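Reading group board > Poetry and plays > Does "Stollisent" have one speaker or two?

tpoirier
I have to hand in a close reading of "Stollisent" in October and I'm stuck on the voice. It's 70 lines long and I read the first half as the daughter and the second half as the mother. My tutor says one speaker all the way through. The word "you" changes meaning at line 41 and I can't see how one person would say both.

gallura_reader
One speaker. The daughter is repeating what her mother used to say to her. There are no speech marks anywhere in the book, so their absence here proves nothing.

Nisness
I'd go with two. Look at the verbs. The first half is all past tense and the second is nearly all present. Arumugam does the same in the long poem about the ferry, where there are plainly two people talking.

gallura_reader
The ferry poem names both of them. This one names neither.

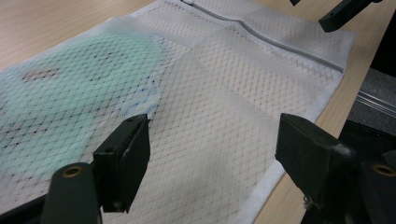

Also, the tense change happens at line 38, before "you" shifts. If a new speaker came in, I'd expect both to change together. Those three lines in between are the part to write about.

tpoirier
I hadn't noticed the gap. Line 39 is the one about the gate, and I suppose either of them could say it.

Si-eun Yang
Which edition are you using? The paperback has a stanza break after line 38. My hardback runs straight on. Page 124 in mine.

tpoirier
Paperback. There is a break, yes. I assumed it was in all of them.

Nisness
Then the break might be a printer's choice and you shouldn't lean on it. I did, a bit, so I'll take that back. I still hear two voices.

Si-eun Yang
I don't think you have to settle it. Say which reading you prefer, quote 38 to 41, and deal with the best objection. What's the word limit?

tpoirier
1417 words at the moment and I need to lose 325 of them. The paragraph on her childhood can go.

gallura_reader
Cut that first. Keep the gate.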